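Arbeitsplatte neu ölen — wie oft macht ihr das?

moosbeere
Hallo ihr Lieben, wir sind im November nach Lunitz gezogen und haben in der Küche zum ersten Mal eine Platte aus massivem Holz. Ich freue mich jeden Morgen daran, bin aber unsicher mit der Pflege. Die Vormieter haben uns eine halbe Dose Öl von Pleteck dagelassen. Reicht einmal im Jahr?

Hobelspan2
Willkommen im Club! Einmal im Jahr wäre mir viel zu wenig, jedenfalls neben der Spüle. Ich öle dort alle 2 Monate, dünn mit dem Lappen, und abends wird der Rest abgenommen. Den Lappen bitte ausgebreitet trocknen lassen, der kann sich sonst selbst entzünden.

kantenleimer
Alle 2 Monate? Da klebt doch irgendwann alles. Ich nehme Hartwachs von Rorkine, einmal im Frühjahr, und gut ist — seit Jahren kein einziger Fleck.

Hobelspan2
Bei mir klebt nichts, wenn man den Überschuss ordentlich abwischt. Aber jeder, wie er mag, ihr kocht vielleicht auch weniger als wir.

moosbeere
Danke euch beiden, das hilft mir sehr! Ich probiere es erst einmal mit dem Öl, und zwar an einer unauffälligen Ecke. Helles Holz mit ein paar dunkleren Ästen mag ich nämlich so gern, das soll bitte nicht zu gelb werden. 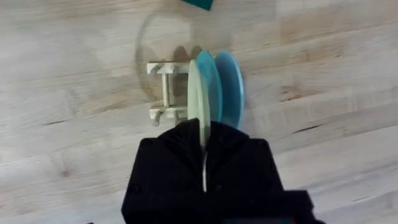

Und falls jemand weiß, ob der Holzhandel in Achterberg auch kleine Dosen verkauft, gebt gern Bescheid.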